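문의 제목: 브랄베르그 주택 증축부, 석재 기단과 기존 외벽 사이 줄눈 벌어짐
현장: 브랄베르그 (본채 + 남측 증축)
담당: 클라른비 건축 기술지원
상태: 해결, 4월 재확인 예정

[접수] 1월 25일 화요일
현장 소장 Mathias Widmer 님이 올려 주신 내용입니다.
"남측 증축부 기단석 맨 윗단이 본채 벽과 만나는 자리에서 줄눈이 벌어졌습니다. 틈은 2mm, 길이는 300mm 정도 구간만 그렇고 나머지는 멀쩡합니다. 석재는 플렐트브리지 채석장 사암, 줄눈은 석회 모르타르입니다. 건축주가 거실 창 바로 밑이라 매일 보신다고 하네요."

[1차 답변]
자세한 치수까지 적어 주셔서 정말 감사합니다! 이런 접합부 문제는 저희 팀이 제일 좋아하는 주제라 (진심입니다) 도면부터 바로 펼쳐 봤어요. 본채는 오래된 얕은 기초, 증축부는 새 줄기초라서 움직임이 서로 다를 수밖에 없습니다. 상세도 8번에는 두 벽 사이에 신축줄눈이 들어가 있는데, 시공도 그대로 됐는지 확인 부탁드립니다.

[Widmer 님 회신]
맨 윗단만 모르타르로 꽉 채워져 있습니다. 아랫단은 전부 상세도대로 백업재와 실링입니다. 석공 팀이 창대석을 맞추면서 윗단을 마무리했는데 그때 빠진 것 같습니다.

[2차 답변]
찾으셨네요! 윗단이 두 벽을 딱딱하게 물고 있으니 거기로 힘이 몰린 겁니다. 돌은 그대로 두셔도 돼요. 순서는 이렇게 권해 드립니다.
벌어진 구간만 파지 마시고 윗단 세로줄눈 전체를 손공구로 걷어내 주세요. 그라인더는 사암 모서리가 쉽게 나가서 말리고 싶습니다. 먼지를 털고 백업재를 넣은 다음, 아랫단과 같은 모래색 실링재로 마감하시면 됩니다. 영하로 떨어지는 날은 피해 주시고요.
창대석 밑 물끊기 홈이 모르타르로 막히지 않았는지도 같이 봐 주시면 최고입니다.

[Widmer 님 회신]
물끊기 홈도 한쪽이 막혀 있어서 같이 긁어냈습니다. 실링 끝났고 색도 잘 맞습니다. 줄눈 보수비가 4000크로나 나왔는데 설계변경으로 올려야 합니까?

[3차 답변]
와, 홈까지 잡으셨다니 속이 다 시원합니다! 원 상세도에 있던 항목이라 설계변경 대상은 아니고, 석공 계약의 하자 항목으로 정리하시면 됩니다. 서식은 이스마일 공유함 '하자정산' 폴더에 있어요.
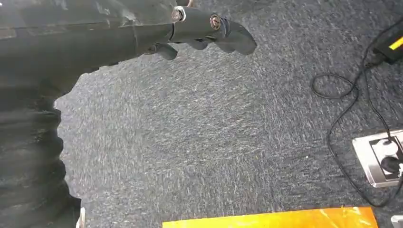
첨부 1. 카펫 바닥 위쪽의 짙은 회색 로봇 팔과 검은색 그리퍼

[내부 메모]
상세도 8번에 "최상단 포함 전 구간 적용" 문구 추가함. 같은 기단을 쓰는 다른 현장 도면에도 반영할 것. 단면도에 맨 윗단이 생략돼 있어서 석공 팀이 헷갈렸을 만합니다. 다음 개정판에서는 창대석까지 이어서 그리겠습니다.

[후속]
4월에 날이 풀리면 같은 자리를 한 번 더 재서 이 티켓에 남겨 주세요. 해가 낮게 드는 오후에 사암 색이 정말 근사하던데, 그때 기단 전체 사진도 한 장 부탁드려요!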